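Givska started in 2000 as a two-room bookkeeping office above a shoe repair shop. Mulugeta Wako did the accounts, Bethel Endale answered the phone and drove to clients who couldn't come in. Most of those first clients were small restaurants, a laundry, and a man with three taxis who paid in cash every Friday and still does.

We still do bookkeeping. We also do payroll, sales tax filings, and year-end work for businesses with up to 30 employees. If you are bigger than that we will tell you, and we will give you the name of a firm that can help.
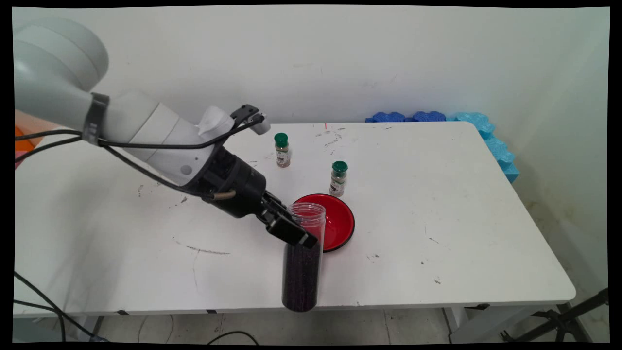
Our office is open five days a week. You can drop off papers without an appointment. If you want to sit down with someone, call ahead, and try to avoid the last week of the quarter. October is a good month for longer conversations - the extension deadlines are past by the middle of it and the year-end work hasn't begun.

## Who works here

**Mulugeta Wako** - owner. Reviews every return before it goes out.

**Bethel Endale** - office manager and co-owner. Handles new clients, billing, and complaints.

**Obsa Ambaye** - payroll. If your hours come in by noon on Tuesday, your people get paid on Friday. If they come in later, call Obsa directly and don't leave a message.

**Mitiku Worku** - bookkeeping and clean-up work. Mitiku takes the boxes of receipts that have been in the back of a van for a year.

**Bontu Abera** - sales tax and licenses. Bontu works mornings only.

## How we charge

Bookkeeping is a flat monthly fee, set after we have looked at two months of your records. Payroll is charged per employee. Clean-up work is hourly, and we give you a written limit before we start. We don't charge for short phone calls.
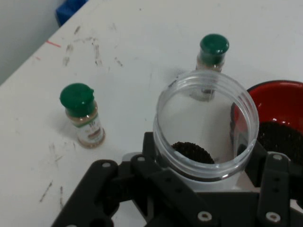
We raised our fees once in the last five years. Clients got a letter with the new amount and the date it would begin, and anyone who wanted to talk it over could come in and do that.

## What we don't do

We don't give investment advice, sell insurance, or prepare wills. We stopped doing personal returns for people who aren't already business clients, mainly because we could not keep up with them in the spring. We also don't hold client money. Payroll and tax payments come straight out of your own account.

## Becoming a client

Call or stop by and ask for Bethel. Bring your last tax return, your most recent bank statements, and any letters you haven't opened. The first meeting is free and takes an hour.

Page last updated Saturday, October 31, 2020.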